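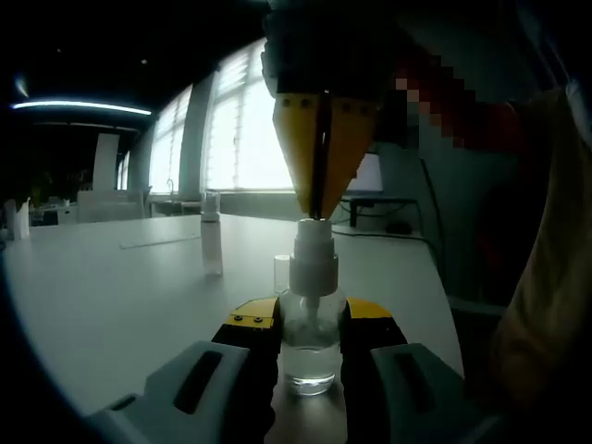 Ticket: reorder quantities wrong on the nightly export, Hotero to Bakix
Opened: 2024-03-29
Reporter: Dušan Yordanov, Berisha (housekeeping supply)
Assigned: Rok Stan
Priority: 2
Status: resolved, see last entry

**Reported behavior**

Purchase drafts created in Bakix from the nightly Hotero stock export show single bottles where the supplier expects cases. The supplier, Ilten, rejects the draft with "quantity below minimum" and the whole draft goes back to the queue, including the lines that were fine. Affected items are all in the category `refill-liquid`. Linen and paper goods export correctly.

Dušan changed the quantities by hand on two drafts and both were accepted. On the third, the manual change was overwritten at the next sync.

**Environment**

- Hotero stock module, hosted
- Bakix connector, scheduled mode, runs at 2:00 a.m.
- Supplier price list from Ilten, loaded as CSV
- No changes to user roles or API keys in March

**Log**

08:40 - Pulled the last export file. The `qty` column matches the Hotero screen. The `uom` column is blank for 11 lines, all in `refill-liquid`. Every other line has `EA` or `CS`.

08:55 - Checked the item records in Hotero. The unit is filled in for all 11 items and reads `CS`. The value is being lost between the record and the file.

09:20 - Ran the export by hand with debug logging on:

```
WARN uom lookup: key 'cs ' not found in map, writing empty
WARN uom lookup: key 'cs ' not found in map, writing empty
INFO export complete
```

Trailing space after `cs`. It doesn't show on the Hotero screen. The map lowercases the key but doesn't trim it.

09:35 - Bakix treats an empty unit as `EA`. This explains the low quantities: 4 cases of glass cleaner became 4 bottles.

10:10 - Asked Dušan where the items came from. They were loaded from a spreadsheet when the category was set up, and the rest of the catalog was typed in by hand. Asked for the original file.

10:50 - File received. The unit column has the space in every row. Confirmed source.

11:15 - Test 1: retyped the unit on one item (hand soap, pump) and reran the export. `uom` now `CS`. Draft in the Bakix sandbox shows the correct case quantity.

11:30 - Test 2: opened a second item and saved it without changes. `uom` still blank. Saving alone does not clean the field.

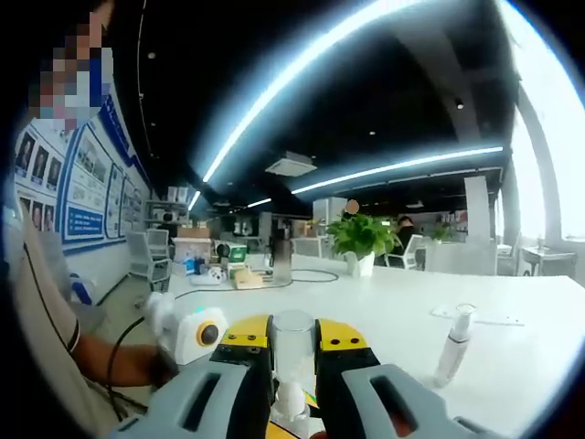 Can the drafts that are already in the queue be corrected without deleting them?

Delete them. A queued draft keeps a link to the export line it came from, and the connector rewrites the quantity on every sync until the draft is sent or removed. After the item records are fixed, the next export creates new drafts with the right units.

13:05 - Bulk fix. Exported the item list, trimmed the unit column, reimported with "update existing" checked and "create new" unchecked. Result: 11 updated, none created.

13:20 - Manual export. No lookup warnings. All lines have a unit.

13:25 - New problem. The Bakix drafts now have the right units, but 9 of the 11 lines have no price. The other two are priced correctly.

13:50 - The Ilten price list is keyed on item code plus unit. The price rows for those 9 items were entered under `EA`, probably to get around the missing price error at some point. Dušan doesn't remember doing it and there is no change note on the rows.

14:15 - Asked Dušan to confirm case prices with Ilten before anything is edited. Multiplying the single price by the case size is not safe, as Ilten rounds case prices on its own terms. Ticket set to waiting on customer.

15:30 - Dušan sent the confirmed case prices.

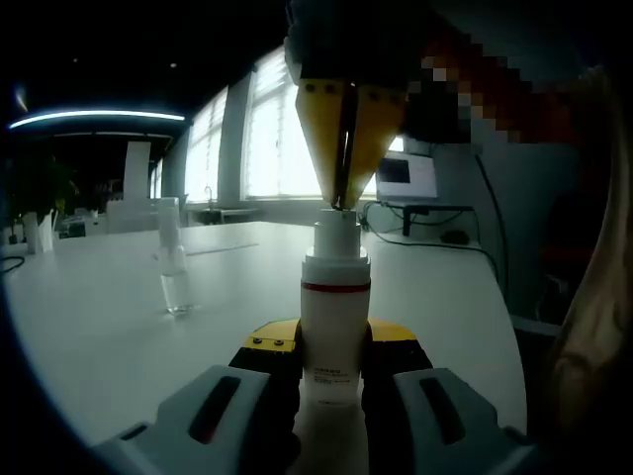 15:45 - Loaded them as new rows under `CS` and left the old `EA` rows in place with an end date, so past orders still resolve. Reran the export. All lines priced, no warnings.

16:00 - Dušan deleted the old drafts and sent one of the new ones. Accepted by Ilten on the first attempt.

**Cause**

Trailing space in the unit field, brought in by spreadsheet import. The connector wrote an empty unit and Bakix defaulted to `EA`. The missing prices were a separate data problem hidden by the first one.

**Follow-up**

- Connector: trim the key before the unit lookup. Filed with development, no date yet.
- Connector: an empty unit should stop the line with an error. Same request - may be split.
- Berisha: trim text columns before the next import.
- Scheduled run left on. Rok to check the log after the next 2:00 a.m. run and reopen if any `uom lookup` warning appears.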